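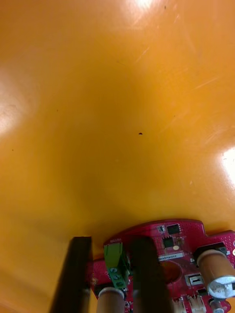 Pesquisar neste diário Buscar

Dezembro, 23h10
Por Keisha Escobedo

Que noite! Cheguei do debate para a câmara de Grillcombe e ainda não consigo dormir, de tanto que falei no caminho para casa. O salão tem 152 lugares e encheu antes das sete, com gente em pé até a porta (fiquei espremida ao lado do aquecedor, mas ouvi tudo).

O Böttcher abriu falando da ponte e foi melhor do que eu esperava. Prometeu 2000 por mês para a linha de ônibus noturna, e a Fludard respondeu na hora que o custo é de 4000 e que ele sabe disso, porque votou o orçamento! A sala veio abaixo. O mediador pediu silêncio umas quantas vezes e acabou rindo também.

Adorei a parte das perguntas do público. Uma senhora de 70 anos quis saber da biblioteca do bairro Nulenen, fechada desde a primavera, e os dois se enrolaram bonito. Eu tinha a minha pergunta sobre as creches anotada no verso do recibo da padaria, só que o tempo acabou duas pessoas antes de mim. Que raiva!

Ainda não decidi o voto. Saí inclinada para a Fludard, mas quero reler o programa dela, principalmente a página das creches. Amanhã ligo para a minha irmã e conto tudo de novo.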